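学校案内

ヴァスコンセロス生活文化学院は、ペステダムに本校を置く社会人のための学びの場です。製菓、製茶、食卓作法の三課程を設け、在籍者は600名を数えます。ロッドブリッジ分校では、夜間の講座も開講しております。

本学院は、地域の食文化を次の世代へ伝えることを建学の理念としております。講義と実習はいずれも少人数で行い、修了までの期間は課程により異なります。これまでに2,769名の修了生を送り出し、その多くが近隣の菓子店や喫茶店に勤務しております。

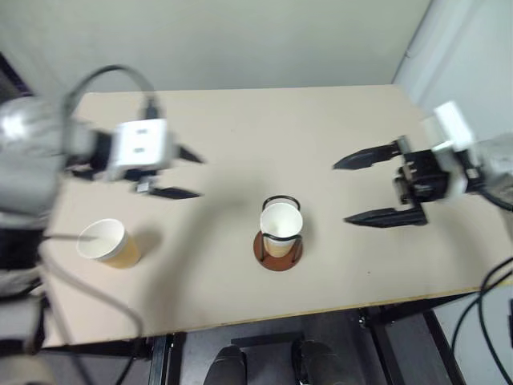 製茶課程では、茶葉の選定から抽出、提供に至るまでを一年かけて学びます。産地ごとの香りの違いを記録する演習は、開講以来続く必修科目です。提供の単元では磁器の茶器に加え、ベージュの卓上に傾いている茶色の紙コップのような簡便な器も取り上げ、口縁の厚みが味わいに与える影響を考察いたします。修了時には、各自が選んだ茶葉についての報告書を提出していただきます。

附属図書室はグルルキルモント館の一階にあり、在籍者のほか近隣にお住まいの方も閲覧いただけます。貸出は在籍者に限ります。

次期の入学願書は12月17日より受け付け、選考面接は1月に本校にて実施いたします。募集要項は本校および分校の窓口で配布しております。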